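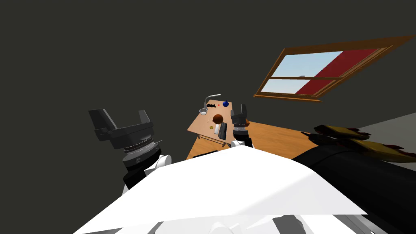 Demonstration collection (robot learning)

Last updated in May by Jaqueline Escobedo

Demonstration collection is the part of robot learning where a person drives a robot through a task, over and over, and everything gets saved so a model can study it later. I've been writing the entries in this wiki for a while now, and this is the one I get the most mail about, so I'm going to take my time with it (sorry, Svenja, I know you wanted it short!).

What gets saved

One run through a task, start to finish, is called an episode. An episode holds the camera views, the joint angles of both arms, how far open each gripper is, and the commands the operator sent. It also carries a line of plain text such as "put the brown ball in the silver bowl." People forget that line all the time, and then somebody like me has to go back and write 534 of them by hand, which I have done, and I'd rather not do again.

Real or simulated

You can collect on real hardware or in a simulator. I learned on real arms and was pretty snobby about the rendered stuff until Braulio Becerra sat me down with Giltumden, the simulator we use now. It's a two-armed white robot at a small wooden table, with a bunch of little things on top and a window and red curtain behind, and within an hour I was hooked. You hit reset and the table is set again! No crawling around on the floor looking for a ball.

The catch is touch. A simulated sphere rolls the way the physics settings tell it to, and if the friction is off your operators will learn a grip that only works in there. Wenceslao Ventura keeps a page on friction settings (see Flalero contact notes) and it's much better than anything I could write.

How a session goes

Our usual session is four blocks with a break after each. The operator picks a task from the list, the simulator shuffles the objects, and off you go. My own habits, for what they're worth:

Start with both grippers open and up where the camera can see them. Move at one steady speed, even if it feels slow. If you fumble a grasp, go back and fix it inside the same episode, and tag it "recovery." Those turn out to be gold, because a model that has only ever seen perfect grabs has no idea what to do after a bad one.

Small flat things are the worst. Round things are second worst. Anything tall and thin you'll knock over at least once on the way to something else, and that's fine, keep the episode and tag it.

How many episodes

Everybody asks this. For a single pick-and-place task on the Stuvoletti set we stopped at 3000, collected by three operators, and I still think the mix of people mattered more than the total. Eustaquio drives with his left hand first and I never do, so the model saw both. If you only have one operator, at least have them change their starting pose.

Cleaning up

Throw out episodes where the operator paused to talk or where an object started out inside another one (simulators do this, it's very funny the first time). Check that the text line matches what was really moved. The Aguirre checker catches missing frames but it can't read, so that last part is on you.

See also: Teleoperation; Scene randomization; Flalero contact notes

Filed under: Robot Learning, Data Collection, Simulation

This site uses cookies to remember your login and page settings. Accept | Manage preferences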